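土曜日。朝から曇り。六時前に目が覚めてしまい、二度寝もできなかったので、そのまま起きて湯を沸かした。昨夜のうちに書いておいた種まきの予定表を見直したら、きゅうりとかぼちゃの日付が逆になっていた。消しゴムで直す。

今年はベランダをやめて、四月から市民農園の区画を借りている。抽選の番号は133番だった。番号のわりに場所は悪くなく、水道まで50歩で行ける。隣の区画はヤロスワフさん(Jarosław Brzozowska、と札に書いてある)で、もう三年目だそうだ。畝がまっすぐで、支柱の高さもそろっている。うちの畝は途中から右に曲がっていて、直そうとするとさらに曲がる。今日は直さなかった。

午前中は土づくりの続き。先週まいた苦土石灰がまだところどころ白く残っていたので、鍬で混ぜなおした。堆肥はキャタード(Catard)の大袋を一つ使い切った。においは思ったほどきつくない。袋の口を縛るひもを家に忘れてきたので、残りの一袋は開けずに物置に戻した。

かぼちゃの種は、去年エウゲニウシュさんにもらった実から取ったものだ。ワタを洗い落とし、新聞紙の上で一週間乾かして、封筒に入れて冷蔵庫の野菜室にしまっておいた。出してみたら、薄くて軽いものがかなり混じっている。指で押してへこむものは除けた。水に浸けて沈んだものだけ使うという人もいるが、前に試したときは浮いたものもふつうに芽が出たので、今回はやらない。
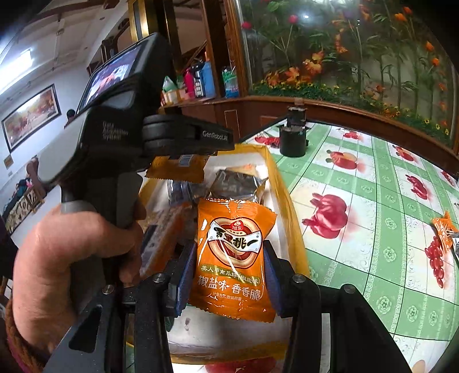 かぼちゃの種は、とがったほうを上にしてまくのか、下にしてまくのか。

平らに寝かせてまくのがいちばん間違いがない。根は種のとがった側から出て、自分で下に向かうので、向きをそろえる手間はかけなくていい。深さは指の第一関節まで、と本には書いてあった。

ポットは三号を使った。培養土を八分目まで入れ、真ん中をへこませて二粒ずつまく。本葉が出たら勢いのいいほうを残す。間引きは毎年苦手で、去年は両方残して両方ひょろひょろになった。今年は早めに切ると決めて、はさみをポットのかごに入れておいた。

昼はおにぎり二つと、ぬるくなった麦茶。農園のベンチで食べていたら、ヤロスワフさんが来て、温度の話になった。かぼちゃは25度くらいないと芽がそろわない、夜は段ボールをかぶせておくといい、とのこと。彼はフィカード(Fikard)という小さい加温マットを使っているらしい。値段を聞いたが、うちではそこまでしなくてもいいと思った。玄関の内側が夜でもわりと暖かいので、そこに並べることにする。家族がつまずかないように、靴箱の横に寄せる。

午後は風が出た。そら豆の株が倒れかけていたので、ひもを張り直した。アブラムシが先のほうに固まっていて、茎の先端を摘んで袋に入れ、持ち帰って捨てた。葉の裏にテントウムシの幼虫がいたので、そこだけは触らずに残した。さやはまだ上を向いている。下を向きはじめたら収穫だから、もうしばらく先になる。

帰りにクロズビー(Closby)に寄った。買ったものは次のとおり。

- 名札用の白いラベル
- 麻ひも
- 霧吹き(前のものはノズルが割れた)
- 食パン

不織布も買うつもりだったが、幅の広いものが売り切れていた。店の人は来週入ると言っていた。狭いほうを二枚つなぐ手もあるけれど、去年それをやって、つなぎ目からウリハムシに入られた。来週まで待つ。

家に着いてから、ラベルに品種名と日付を書いた。かぼちゃは自家採種で正式な名前がわからないので、「エウゲニウシュ」と書いた。本人に見られたら何か言われそうだ。あの実は皮が灰色がかった緑で、切ると濃い黄色だった。煮ると少し水っぽく、スープにしたらちょうどよかった。ただ、近くにほかの品種も植わっていたはずだから、同じものができるとは限らない。交雑していても、食べられればそれでいい。

きゅうりの種は買ったもので、袋の裏に発芽率が書いてある。こちらは来週まく。トマトは自分でまくのをやめて、連休前に苗を買うことにした。種からやると場所を取るし、去年は徒長したまま植えて、梅雨のあいだずっと支柱にもたれていた。

夜、農園の会計の紙を整理した。区画代のほかに、水道の分担金と共用の一輪車の修理代がある。修理代は一人50円。封筒に小銭を入れて、玄関の鍵のところに置いた。こうしておかないと忘れる。

腰が少し痛い。鍬の柄が短いせいだと思う。ヤロスワフさんのを借りてみたら、立ったまま楽に使えた。買い替えるなら秋の前がいいが、今の鍬も刃はまだしっかりしている。柄だけ替えられるか、今度店で聞く。

寝る前に玄関のポットを見た。土の表面が乾きかけていたので、新しい霧吹きで湿らせ、新聞紙を一枚かぶせた。室温は19度。明日は雨の予報なので畑には行かず、予定表の続きを書く。なすの欄がまだ空いている。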